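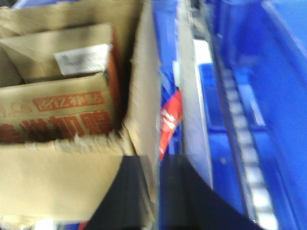 Arnout Van Dijk maintained that a box inside a box is the only kind of packing most people ever do properly, and the remark is still repeated wherever cartons are opened for a living.

Nesting, in packing, is the placing of smaller boxes within a larger outer carton. The outer carton is usually of corrugated cardboard, a fluted sheet glued between two flat ones, and is expected to take the knocks. The inner boxes carry the printing, the offers and the good looks, and are expected to arrive with all three.

Gaps between inner boxes are filled with paper, air cushions or optimism. The last is cheapest. A box with room to tilt will generally do so, and the Ikenell packing manual devotes 8 pages to preventing this, most of them unread.

Opening is less well documented. The manual recommends a short blade drawn along the tape. Common practice favours pulling, which leaves a ragged edge with the fluting exposed and makes the carton harder to use again. At the Cudadholm depot, torn cartons are flattened and sold for pulp.

Plastic crates are the usual rival. They are stiffer, survive rain and stack well, but have to be sent back, a duty that customers in Grelldale have never fully accepted.

See also: Corrugated board; Crate; Parcel tape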